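Garra paralela Velum ou Moffat para painel de tarefas com botões, chaves e cabos?

Perguntado em julho, na seção Garras e efetuadores
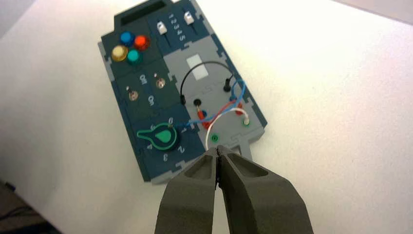

parafuso_solto comentou: antes de falar em marca, diga que dedos você usa e qual é o curso da garra, senão vira torcida de futebol.

Justo. Vamos por partes.

Preciso escolher entre duas garras paralelas para o mesmo braço. Uma é a Velum, que já veio no pacote com o controlador Zidemell. A outra é a Moffat, emprestada por um laboratório vizinho que, pela pressa com que emprestou, talvez não a queira de volta. As duas têm dois dedos e câmera no punho. O curso da Velum é maior; o da Moffat é menor, mas ela fecha com mais firmeza.

O teste é um painel de tarefas: apertar botão, virar chavinha, levar o cursor deslizante até um número, girar o seletor e mexer com os plugues. Fiz 35 tentativas com cada garra, sempre com o mesmo programa e a mesma velocidade. Nos botões deu empate, o que não me surpreende, porque até um cabo de vassoura aperta botão. No seletor giratório a Velum se saiu melhor. Nos plugues, a Velum acertou 17 e a Moffat acertou mais, só que a Moffat tem o péssimo costume de levar o fio junto na hora de recuar.

Minhas dúvidas:
O problema da Velum com os plugues é da garra ou dos dedos?
Vale a pena comprar sensor de força no punho ou dá para viver só com a corrente do motor?
A câmera no punho perde o plugue de vista quando os dedos chegam perto. Todo mundo convive com isso?

Já li o manual da Velum inteiro. O capítulo sobre força de preensão remete ao apêndice, que remete ao capítulo sobre força de preensão.

Editado: os dedos são os de fábrica nas duas, sem borracha.

3 respostas

Resposta aceita
por bancada_torta

Pelo que você conta, eu apostaria nos dedos. Dedo de fábrica é feito para pegar cubo em vídeo de divulgação. Plugue é cilíndrico, pequeno e escorrega para o lado assim que encontra resistência, e aí o controlador jura que está tudo bem, porque a abertura medida continua dentro da tolerância.

Antes de gastar dinheiro, imprima um par de pontas com um rasgo em V na face interna e cole uma lâmina fina de silicone. O rasgo centraliza o plugue e o silicone segura a rotação. Use o mesmo desenho nas duas garras, adaptando só o encaixe. Enquanto cada uma usar o seu próprio dedo, você está comparando dedos e chamando o resultado de comparação de garras. Já entreguei um relatório inteiro assim e ninguém reparou, o que diz algo sobre os leitores de relatório.

Sobre o fio que vem junto: suba primeiro na vertical, uns poucos centímetros, abra um pouco mais e só depois saia de lado. Se a trajetória de recuo for uma diagonal direta até a posição de repouso, qualquer garra vira anzol. E mude a ordem das tarefas entre uma rodada e outra. Se os plugues vêm sempre por último, o braço chega neles com todos os erros acumulados de posição, e a coitada da garra leva a culpa.

Quanto à corrente do motor, para botão e chave ela basta. Para inserir plugue, o sinal que interessa é a força lateral, e essa a corrente do motor da garra não enxerga. Um sensor no punho ajuda bastante. Se o orçamento não permitir, faça uma busca em espiral com pouca força e tenha paciência.

Comentários (2)
O autor da pergunta: imprimi as pontas em V. A Velum melhorou nos plugues e piorou no seletor, naturalmente. Vou aceitar a resposta assim mesmo.
bancada_torta: para o seletor, deixe o V só na metade de baixo da ponta e a parte de cima lisa. Fica feio e funciona.

Resposta
por eixo_seis

Sobre a câmera: todo mundo convive, sim, mas dá para conviver melhor. Registre a posição do plugue de uma altura em que os dedos ainda não atrapalham, guarde essa pose e faça o trecho final sem depender da imagem. Uma segunda câmera fixa, de lado, resolve o resto. Aqui usamos uma Kivus barata num tripé. A calibração entre as duas toma uma manhã e se perde no instante em que alguém esbarra no tripé, então prenda o tripé na mesa.

Confira também a exposição. Tampo branco com luz forte engana o automático e os fios escuros viram uma mancha só. Eu travo a exposição e o balanço de branco antes de começar e anoto os valores na planilha.

Resposta
por usuario2030

Tenho a Moffat e nunca deu problema. Compra a Moffat.

Comentários (1)
parafuso_solto: usa para quê?
usuario2030: paletizar caixa.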